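팬 닦는 일이 없어지면 남는 것들

점심 장사 끝나고 급하게 쓴다. 오타 있어도 그냥 넘어가 주시길.

나는 Evden이라는 작은 단체급식 회사 주방에서 일한다. 하루 490식. 바쁜 달엔 더 나간다. 작년까지 주방 인원이 여덟이었고 지금은 여섯이다. 두 명은 잘린 게 아니라 안 뽑은 거다. 나간 자리를 안 채웠다. 회사는 이걸 '자연 감소'라고 부른다. 자연이 한 일이 아닌데.

안 채운 이유를 물어보면 늘 같은 답이 돌아왔다. 곧 로봇이 들어온다, 조금만 버티자. 본사에서 Zurberg라는 업체하고 얘기 중이고, 팔 달린 기계가 팬도 만지고 행주질도 하고 그릇도 옮긴다고. 지난 4월에 주방 사람 몇이 그쪽 작업실에 가서 하는 걸 보고 왔다. 나도 갔다.

솔직히 가기 전엔 좀 쫄았다. 내 일의 절반이 팬이랑 그릇 만지는 거니까.
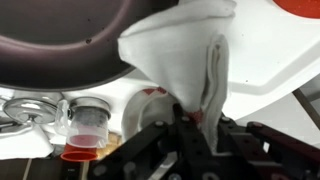 다들 조리가 어려운 일이라고 생각한다. 칼질, 간 맞추기, 불 조절. 맞다, 어렵다. 근데 하루를 통째로 잡아먹는 건 그 사이사이 일이다. 닦고, 치우고, 뚜껑 찾고, 유리병 옮기고, 행주 빨고, 또 닦고. 직무기술서에는 '기타 정리 업무' 한 줄로 끝난다. 내 손목은 그 한 줄 때문에 나갔다.

그래서 나는 기계가 이 일을 가져가는 거 자체는 반대 안 한다. 이 얘기 하면 동료 중에 눈 흘기는 사람 있는 거 안다. 그래도 반대 안 한다. 큰 팬을 하루에도 수십 번 들었다 놨다 하는 걸 누가 지켜야 할 전통처럼 말하면 화가 난다. 그 사람은 안 들어본 거다.

문제는 딴 데 있다. 시간.

우리 주방에서 설거지하고 닦는 시간은 사람이 숨 돌리는 시간이기도 하다. 불 앞에서 두 시간 서 있다가 개수대로 가면 머리가 쉰다. 옆 사람이랑 얘기도 한다. 새로 온 사람이 일을 배우는 것도 거기다. 그릇 닦으면서 "아까 그 국은 왜 그렇게 됐어요" 물어보고 대답 듣고. 교육 시간이 따로 없으니까 그게 교육이었다.

그 일이 빠지면 회사는 그 시간을 뭘로 채울까. 쉬라고 할까? 그럴 리가. 조리로 채운다. 그러면 하루 종일 불 앞이다. 쉬운 일만 기계한테 가고 힘든 일만 진하게 졸아서 사람한테 남는다. 자동화 얘기할 때 '단순 업무에서 해방'이란 말이 꼭 나오는데, 단순 업무가 하루 중 어디에 놓여 있었는지 보고 하는 말인지 모르겠다.

비슷한 일을 먼저 겪은 데가 있다. 예전 동료 하나가 Revley 물류창고로 옮겼다. 거기는 박스 나르는 기계가 먼저 들어왔다. 걷는 일이 없어졌다고 처음엔 다들 좋아했단다. 이제 한자리에 서서 시간당 400개를 집는다. 전에는 걸어가는 동안이라도 허리를 폈는데 지금은 물건이 알아서 온다. 계속 온다. 화장실 가는 것도 눈치 보인다고. 다리는 안 아픈데 어깨가 아프다더라.

그 얘기를 듣고부터 나는 '몇 명분을 하느냐'는 질문이 제일 덜 궁금해졌다. 본사는 그것만 묻는다. 엑셀에 그 칸밖에 없으니까.

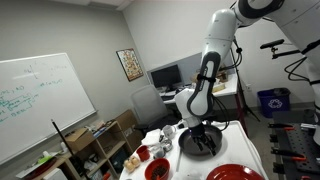
그리고 또 하나. 우리 주방은 작업실처럼 안 생겼다. 바닥에 물 있고, 통로에서 두 사람이 비껴 지나가려면 배를 집어넣어야 한다. 업체 분들은 친절했다. 질문도 잘 받아줬고. 다만 그분들이 우리 주방에 온 적이 한 번도 없다. 도면만 받았다고 했다. 도면에는 배수구가 어디서 막히는지 안 나온다. 밥차를 어디 세워야 문이 열리는지도 안 나온다. 그걸 아는 사람이 여섯 명 있는데 회의에는 한 명도 안 불렀다.

나는 이게 제일 이상하다. 기계를 옆에 두고 일할 사람이 기계 들이는 회의에 없다. 어디다 놓을지, 멈추면 누가 가서 볼지, 그거 보는 동안 밀린 일은 누구 몫인지. 멈추면 결국 옆에 있는 사람이 한다. 식기세척기도 그랬다. 세척기 들어올 때 사람 하나 줄였고, 고장 난 날엔 남은 사람이 손으로 다 닦았다. 그런 날 수당 더 나온 적 없다. 내가 적어놓은 것만 세척기 멈춘 시간이 지난해 174시간이다. 처음엔 그냥 화나서 적기 시작한 건데 지금은 잘했다 싶다. 회의에서 이 숫자 말고는 먹힌 게 없다.

Alemayehu라는 식당 조합은 좀 다르게 했다고 들었다. 기계 들이기 전에 주방 사람들이 넘길 일 목록을 직접 썼다고. 넘기고 싶은 일, 넘기기 싫은 일 따로. 넘기기 싫은 쪽에 뜻밖에 행주 삶기가 있었단다. 나는 왜인지 바로 알겠더라. 아침에 제일 먼저 와서 혼자 하는 일이라 조용하다. 그게 좋은 거다. 밖에서 보면 제일 먼저 없애야 할 일 같겠지만.

우리도 그 목록부터 쓰자는 거다. 거창한 요구 아니다. 종이 한 장이면 된다. 나부터 쓰면, 큰 팬은 가져가라. 제발 가져가라. 기름때 묻은 선반도. 대신 마감 전에 다 같이 그릇 닦는 이십 분은 놔둬라. 줄어든 시간 중에 얼마는 쉬는 시간으로 돌린다고 문서로 써라. 말로 하지 말고. 그리고 기계가 멈춘 날 일한 사람한테 그만큼 더 줘라.

임금 얘기 나오면 다들 조용해지는데 이건 해야된다. 기계 값은 예산에 잡혀 있고 우리 손이 메꾸는 값은 안 잡혀 있다. 안 잡혀 있으니까 공짜인 줄 안다.

누가 나보고 그러더라. 어차피 들어올 건데 뭘 그렇게 따지냐고. 어차피 들어올 거니까 지금 따지는 거다. 자리 다 잡고 나사 박은 다음에는 늦는다. 세척기 자리도 내가 반대했었다. 문 열면 통로 막힌다고. 지금도 막힌다. 매일.

저녁 준비 들어가야 해서 여기까지. 목록 같이 쓸 사람은 탈의실 문에 종이 붙여놨으니 아무 때나 적어주면 된다. 볼펜은 자꾸 없어지니까 각자 들고 오시길.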